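Jullen Blocks and Dowels – read me

Version 2 of the set notes, kept by Charito Espiritu. Last changed in October.

What this covers

Jullen is a collection of toy parts and the small assembly jobs that can be done with them on a tabletop. The notes list what is in the set, how the parts are sorted, what the jobs are called, and how pictures of the jobs are labelled. If you only want the parts list, skip to "What is in the box".

The set grew out of two older ones, Etura and Nindov. Etura was all blocks and no sticks. Nindov had sticks, but they were cut to a different thickness and would not seat in most of the Etura blocks. Jullen keeps the shapes from the first and drops the sticks from the second. Please do not mix Nindov sticks back in. They look close enough to fool you until you try to push one home.

What is in the box

Plastic blocks in several shapes and colours. Shapes are named by their outline: star, round, square, cross. A block is labelled with its colour first, then its shape, all lower case, as in "blue star" or "red cross".

Wooden dowels, thin and unpainted. They are not sorted by grain or shade. A dowel with a split end gets thrown out, and so does one that has swollen from being stored damp.

One lidded tub for the blocks and one tray for the dowels. The tray goes on top of the tub when the set is put away. The other way around, the lid bows.

There are 94 blocks in a full set. Anything missing is written on the card inside the tub lid, with the colour and shape. Dowels are topped up as needed and are not tracked one by one.

The jobs

Join: a dowel and a block end up together, dowel pointing out of the block.
Part: the reverse, with the block and dowel laid down separately.
Row: three or more blocks on a single dowel, flat faces together.
Sort: blocks grouped by outline, colour ignored.
Put away: everything back in the tub and tray, lid on.

Join and Part share most of their positions, so a single still will often suit either label. Where the order of events is not known, use the tag "block and dowel" and leave the job field blank. Guessing at the job from one picture was the main source of bad labels in Nindov, and it took most of a winter to clean up.

Blocks are recorded at whatever angle they are held. There is no correct way up for a star, and the earlier habit of noting "upright" or "tilted" has been dropped.

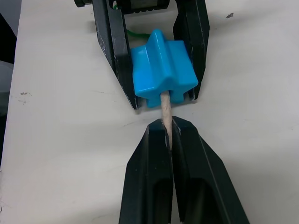 Sample still: blue star with wooden dowel. Tag: block and dowel. Job field: blank.

Pictures and labels

There are 597 labelled stills in this version. Each has one line in the label sheet with the following fields:

block – colour and shape
dowel – yes or no
tag – from the tag list
job – from the list above, or blank
surface – colour only, for instance "white"
remarks – free text, optional

Leave remarks empty unless something would change how the still is used. "Dowel end hidden" is a useful remark. "Nice clear one" is not.

Glossy plastic picks up highlights, mostly on rounded points and edges. Label the block by its main colour and ignore the bright spots. Side faces can look a good deal darker than the front. A blue block with a dark side is still just blue, and there is no "navy" in the colour list.

If more than one block shows, the label goes to the one being held. If none is held, use the one nearest the middle and say so in remarks.

Known problems

The Sort job is thin compared with the others. It was added late and only covers stars and crosses properly.

Over 200 labels were carried across from Etura and still use the old shape name "wheel" for round blocks. These are being changed as they turn up. If you search for round blocks, search for both.

Dowel length is not recorded anywhere. We tried estimating it and the numbers were no good, as one end is usually inside a block.

Care of the parts

Wipe the blocks with a damp cloth and let them dry before they go back in the tub. Do not soak the dowels. The holes collect grit, which makes a dowel bind partway – a pipe cleaner gets most of it out.

Borrowing and corrections

The set is kept in the Evangelista room, on the shelf under the window. Sign the card when you take it and again when it comes back. It is generally free on Wednesday.

Label corrections go to Charito. Give the line number from the sheet, the old value and the new one. Corrections are put in together when there are enough of them to bother, so yours may not show up straight away.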